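4. Comparison of Two Grippers in a Furnished Room 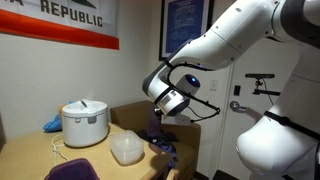

Figure 3. Arm and gripper in the test room, with the table and couch used in the trials.

We compared two grippers, the Pallero and the Trandska, on the same arm and under the same controller. The Pallero has two parallel fingers with flat pads. The Trandska has three fingers that close around an object and are driven by a single tendon. Both were set to the same closing speed, and the mounting height was adjusted so that the fingertips reached the same point below the wrist. Cable routing needed more care than we had planned for. The black cable leaves the side of the arm in a wide loop and passes behind the gripper (Figure 3), and a shorter loop pulled tight when the wrist turned past its middle position. All results below were taken with the long loop. The sensor module on top of the wrist stayed in place for both grippers, so the close-range view of the object did not change between conditions. A second view came from the black sensor bar clamped near the door, which was used only for planning the approach.

4.1 Objects and procedure

Objects were divided into a rigid set and a soft set. The rigid set included the rice cooker and a clear plastic container with a lid. The soft set was made up of clothing and other cloth items, placed on the couch in a heap and rearranged between trials. Each gripper made 100 attempts on each set. An attempt counted as a success if the object was lifted clear of the surface and held until the arm reached its home position. For the rice cooker, the task was to lift the lid by its edge and set it back down. The cooker was unplugged and empty.

The order of attempts was drawn before testing began. Brynhildur Grímsdóttir placed the objects and Edmund Witkowska ran the controller and recorded the outcome. The person placing the objects knew which gripper was mounted, which may have affected how the cloth was arranged. We did not correct for this.

4.2 Results

On the rigid set, the Pallero failed in 22 attempts and the Trandska also failed in 22, but the failures were of different kinds. Most of the Pallero failures were slips on the container, where the pads met the rim of the lid at an angle. The Trandska rarely slipped once closed. It more often failed before contact, when one finger touched the table and stopped the approach.

On the soft set, the Trandska succeeded in 60 attempts. The Pallero did better and seldom came up empty, although it sometimes lifted two garments at once. We counted these as successes, as the rule above does not exclude them. A stricter rule would lower the Pallero's score and leave the order of the two grippers the same.

Depth readings from the wrist were poor on dark clothing and on the clear container. In both cases the planner fell back on the fixed sensor, and the approach was slower. We tried the Kozłowski depth filter in October and kept it for all later trials. It filled most of the gaps on cloth but had little effect on the container.

4.3 Changing grippers

The Trandska took longer to mount because the tendon has to be tensioned again each time. On two occasions it was set too loose and the trials were repeated. The Gorncombe controller accepted either gripper without a restart, provided the payload value was updated first.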